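Zikero Fold-Flat Guest Mattress, Twin: Review After Extended Use
Posted Jul 26, 2022

The Zikero is a folding foam mattress sold for guest rooms, vans, and floors. It competes with the Clistari trifold and with the cheaper Kindcombe pad, both of which I have owned. I bought the twin at full price and have used it in a spare room and on a screened porch in Ocampo.

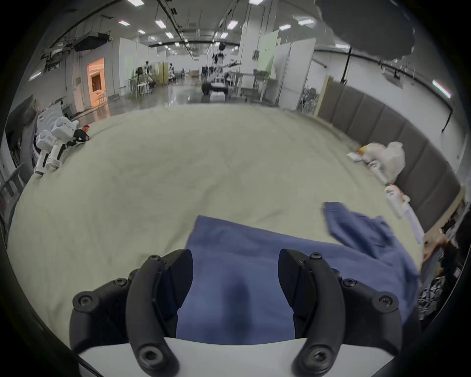
Construction is two layers. The base is a firm support foam, and the top is a softer comfort layer bonded to it. The bond line was even along all four sides on delivery, with no gaps or excess glue. The listed thickness is 3 inches. Mine measured slightly under that at the corners when first unrolled and came up to the listed figure after a night flat on the floor.

Firmness is on the high side of medium. A side sleeper of average weight will feel the base layer at the hip after several hours; a back sleeper probably won't. The Kindcombe bottoms out on a hard floor under the same load. The Clistari does not, but its top layer is denser and holds more heat in warm weather.

The seams at the folds are the weak point of most products in this class. On the Zikero the fold is a hinge of doubled cover fabric, and the foam sections meet closely enough that I could not feel the gap through a fitted sheet. On the Clistari I can. I have folded and unfolded the Zikero 61 times since September, which I tracked on a card kept in the closet, and the stitching at the hinge shows slight fuzzing and no broken threads.

The cover comes off by a zipper on one long side. Removal is easy. Putting it back is slow, as the foam drags against the lining and the corners have to be worked in by hand. I wash it cold and hang it to dry. After the first wash it came back a little tight, then relaxed over a few nights. A zipper running around two sides would fix most of this.

Odor on unpacking was moderate and gone within 3 days with a window open. Folded, the mattress stands upright on its own and fits a closet shelf 20 inches deep with the door closed. The carry strap is thin and cuts into the hand on stairs — I replaced it with a wider one from a duffel bag.

There is no grip on the underside. On tile or finished wood the mattress creeps toward the foot end overnight, and a rug pad is needed. The Clistari has a dotted base that holds better.

Recommended for occasional guests and for back sleepers on a floor or platform. For nightly use by a side sleeper, I would pay the difference for the Clistari and accept the extra heat.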